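Who Gets to Name a Neighborhood? The Case of Pereyra
Student project report by Usa Siriwan and Brock Turcotte
29 Jul 2017

Last updated: December

Our project began with a sign. In Ellstead, on the corner where the old feed store used to be, the city put up a brown panel reading "Pereyra District." We both grew up within walking distance of that corner and neither of us had ever heard the name said out loud. The city's leaflet says it goes back to a family that farmed there. We wanted to know if that was true, and if it was, why the people who live there don't use it.

What we did

We handed out 800 question cards, mostly through doors and at the bus stop. The card had 5 questions. The main one was "What do you call the place where you live?" We left the space blank so that we wouldn't put a name in anyone's head. Then we spent two afternoons at the county records office with the plat maps, and we talked with people who had lived there a long time.

The return was poor. We got 28 usable cards. Our adviser, Theerawat Panyasiri, told us to report that number near the top and not hide it in a table, so there it is. Anything below that sounds like a finding should be read with it in mind.

What the cards said

The most common answer was simply "Ellstead." After that came street names. Several people wrote "Griter," after the mill that closed, and those cards mostly came from the blocks nearest the creek. Only one card said Pereyra, and the person who filled it in had added "like on the sign." We don't think that should count as a name in use.

The family story

The leaflet claims the Pereyra farm covered the whole area now inside the district line. We found a Pereyra parcel on one plat map, and it is small. It sits on the north side only, and the next map we looked at has another owner's name on it. There may be a deed or a lease that fills the gap, but we asked for one and were not shown it. The leaflet gives no source. It also has a drawing of a farmhouse that we could not match to any building or photograph.

Panya Kaewkla, who has lived near the creek for most of her life, was polite about it. "It's a nice name," she told us. "I just don't know who they mean by it." She says Griter, and so do her neighbors.

What the name is for

The district line matches the area covered by the Skuvia redevelopment plan almost street for street. It takes in the 18 lots that are for sale and leaves out the trailer court next to them. We asked Ekkachai Inthanon, who worked on the sign program, about this. He said the line followed "natural edges." The trailer court is on the same side of the creek and the same side of the road, so we are not sure what edge he had in mind.
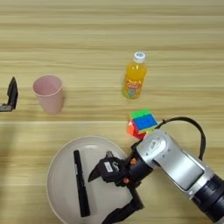
To be fair to him, he also said that every neighborhood name was made up by somebody at some point, and we can't argue with that. Griter was a company before it was a place. But people picked it up by working there and giving directions by it. A name on a panel has to be picked up too, and so far we see little sign of it.

Problems with our own work

People who care about a name are more likely to send back a card about names. We missed most renters, who were out when we came by. The trailer court got its cards late because we ran out and had to print more. We also went in doubting the leaflet, and a reader should wonder if we looked as hard for evidence on the other side. We tried to, but we would say that.

What we would do next

Ask again after the signs have been up longer, and ask children, who may learn the name at school. Someone should also get the city to say where the farm story came from. We wrote twice and have had one reply, which thanked us for our interest.

Contact: Siriwan and Turcotte, Ellstead local history project
Copyright 2017 the authors. Back to top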